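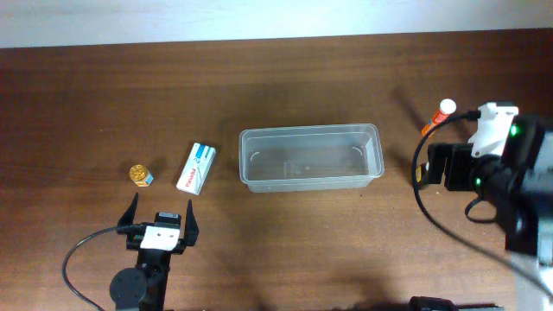
## Why Clear Plastic Is Clear

Light travels in straight lines until something bends it, soaks it up or bounces it away. A material looks clear when most of the light passes through it.

Plastic is made of very long molecules called **polymers**. One polymer can be a chain of 4,000 small units or more. In clear plastic, the chains are tangled like cooked noodles. There are no large, neat clumps inside, so light has little to bump into.

In cloudy plastic, some of the chains fold into tidy blocks called **crystals**. Light changes direction at the edge of each block. This is called **scattering**, and it makes the plastic look milky.

### Why the edges shine

A clear box is still easy to find on a table. Some light bounces off every surface - the rest goes in and bends. Curved corners and rims send light toward your eyes from many angles, and you see bright spots or lines.

**Word to know**

*Transparent*: lets light through so that you can see what is on the other side.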